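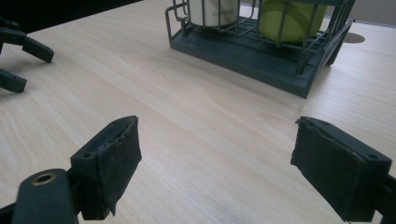
When does the Kiltham night bus start? The first one leaves Laltbridge on August 18, and I'll be on it.

Cidport, May 25, 2020 – I run Gronow Coaches, and I'm so pleased to share this one! 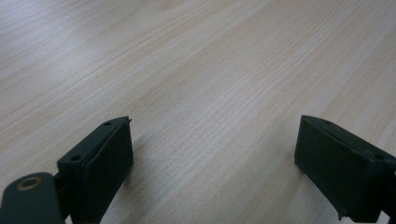

Our new late route links Cidport, Laltbridge and Kiltham, and 271 of you wrote in asking for it. I drew the first map at home with a pencil (it wandered a bit, like the grain running slantwise across that pale wood), but the stops are settled now.
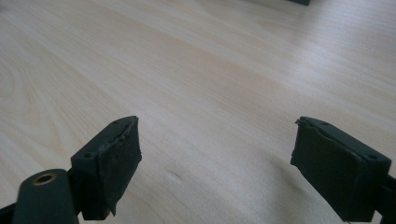 Tickets go on sale at the Cidport depot, and the first 600 riders go free – yes, free, both ways.

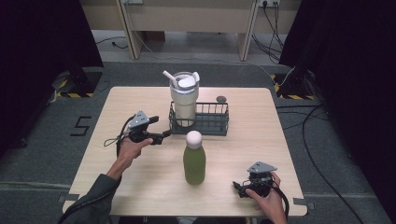 Bikes ride in the hold, dogs ride with you, and the last bus home waits for the late movie to let out.

Related
Laltbridge stop gets a shelter
Summer fares

Home | Routes | News | Contact

© Gronow Coaches. Back to top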